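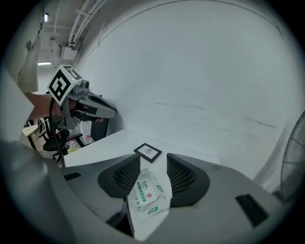 The wall beside the table, marks across the middle. The wipes are the ones I have been using.

Bistgate Home Help > Walls and Paint > Cleaning
Print this page | E-mail this page

Horizontal scuffs and streaks on a pale painted wall: will wet wipes do, or is it a repaint?

Posted by tabletop_north, 2022-11-03

I have a white table pushed up to a large wall painted a very pale grey-white. The wall has faint horizontal scuffs and streaks across the middle. I assume they come from the table being shifted and from chair backs, but I did not see it happen and the marks were there when I took the room over in January.

I have been going at them with ordinary wet wipes from a packet with Chinese labelling, which I can't read, so I don't know what is in them. Some marks lighten. Others stay as they were, and in one area I now think there is a slightly shiny patch that shows when the light comes from the side. There is a round fan at that end which I can run for drying.

The paint is Lummont matt, according to the tin left in the cupboard. The tin has no shade code that I can make out, so touching up from a new tin worries me.

What I would like to know:
1. Are the wipes causing the shine?
2. Is there a better method that doesn't mean repainting the whole wall?
3. Are the same wipes all right on the white tabletop?

Renzo Pagano

Before anything else, establish what the marks are. Three types turn up on a wall at table height and they need different treatment.

Transfer marks are material left on top of the paint, from a rubber edge, a plastic chair back or a table edge strip. They feel very slightly raised or they feel of nothing. They come off.

Burnishing is where the matt surface has been rubbed smooth. Nothing is on the wall. You see it as a change of sheen at a low angle and you cannot clean it off, as there is nothing to remove. Your shiny patch sounds like this.

Scratches are where the film is cut. A fingernail drawn across will catch.

Hold a torch flat against the wall and look along it in a darkened room. Put a small piece of low-tack tape beside each mark and write T, B or S on it in pencil. It takes five minutes and saves a lot of pointless rubbing.

For the transfer marks: lukewarm water, one small drop of washing-up liquid to the bowl, and a white cotton cloth wrung out until it no longer drips. Coloured cloths can leave dye on matt paint. Dab first, then wipe lightly in one direction with the flat of the hand behind the cloth. Fingertips concentrate the pressure and leave tracks. Go over the area with a second cloth and plain water. Leave it to dry before you judge the result, because damp matt paint always looks darker. The fan will help, but don't point it at the wall from close up or you get an uneven edge.

If a mark remains, use a soft pencil rubber, the white sort. Short strokes, brush away the crumbs, stop as soon as the mark has gone.

As to the wipes, I can't say what is in yours. Many wipes contain a conditioner that stays behind as a film, and on matt paint a film reads as shine. Rinse the shiny patch with plain water as above. If it goes, it was residue. If it stays after drying, it is burnished, and the only remedy is paint.

For paint, don't touch up the patch by itself. Roll corner to corner, one wall, keeping a wet edge. The adjoining walls can stay as they are, since a slight difference in shade doesn't show across a corner. Leave new emulsion at least seven days before washing it.

For a shade match with no code, cut a piece from behind a socket plate (power off at the consumer unit first) and take it to a counter with a scanner.

Then fix the cause. Move the table out from the wall, or put felt buffers 4 mm thick on the back edge. The felt needs replacing when it has picked up grit.

hallway_bench

Melamine sponge. Wet it, squeeze, rub. I have done a whole stairwell with one.

As for the table, wipes are fine on most hard white tops. Dry it afterwards or it goes smeary.

dunmore_k

I would not use the melamine sponge on matt. It is a fine abrasive and it will produce exactly the shine you are complaining about. On a satin or eggshell wall it is less of a problem. Try it low down behind something if you must.

The other route is a scrubbable matt when you do repaint. The sheet for the one I bought at Pylypenko gives over 2000 scrub cycles. I don't know how that relates to a person with a cloth, but mine has been washed repeatedly along the back of a desk with no change in sheen. It cost more and needed two coats over the old paint.

Comments

tabletop_north: Torch test done. Mostly T, a few B, no S. Plain water took the shine off one side of the patch and left the rest.

Renzo Pagano: Then it was some of each. Leave the remainder until you paint.

p.wray: Would Avow spray do in place of washing-up liquid? I have half a bottle.

dunmore_k: Not sprayed directly on the wall. It runs and leaves lines. On the cloth, perhaps, and test it first.

hallway_bench: My stairwell was matt and it looks fine to me.

Contact Bistgate | Copyright Bistgate Home Help 2022 | Back to top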